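Teleoperation Operators, Tabletop Manipulation (part-time, fixed term)

Histden is hiring operators to record demonstrations for its tabletop manipulation project. Operators drive a two-finger arm by remote control and carry out short household tasks with cups, plates, colanders and toy food. The recordings are used to train control policies. The position is based at the Olitz site and cannot be done from home.

The work

Each session lasts 60 minutes and is followed by a break. The operator receives a task sheet, sets out the objects in the listed starting layout, homes the arm and records episodes until the sheet is complete. A typical instruction is "take the item out of the cup and put it on the plate." Layouts change between episodes, and the sheet states which objects are to be left alone.

Most tasks are recorded through the leader arm. A smaller set is taught by hand, with the arm in gravity compensation and the operator guiding it at the wrist. Both methods are covered in training.
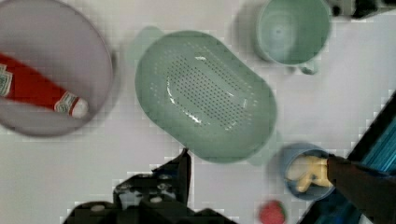
Operators work mainly from the wrist view, with an overhead monitor as a second reference. Depth is hard to judge from the wrist view alone, and new operators tend to close the fingers too early. Smooth, unhurried motion is preferred over speed. Episodes with a collision or a dropped object are kept but must be flagged before the next one starts -- unflagged failures are the most common reason a batch is sent back.

The target for the current phase is 3000 accepted episodes by December. The first 2000 will be single-arm tasks.

Requirements

- Steady use of both hands for the length of a session
- Normal or corrected vision, including color vision
- Ability to follow written instructions in English
- Availability for at least 4 sessions per week

Experience with robots is not required. Experience with game controllers, crane simulators or lab equipment is useful but is not scored separately.

Training

Training is paid at the full session rate. Vy Hầu runs the leader arm course, and Imke Grube reviews each trainee's first batch. Trainees who do not pass review may repeat it once.

To apply

Send a short resume and your available hours to Ingeborg Ehlers, Operator Hiring, Histden. Applicants will be invited to a trial session at the Olitz site -- please bring photo ID. Applications close Jul 30, 2019.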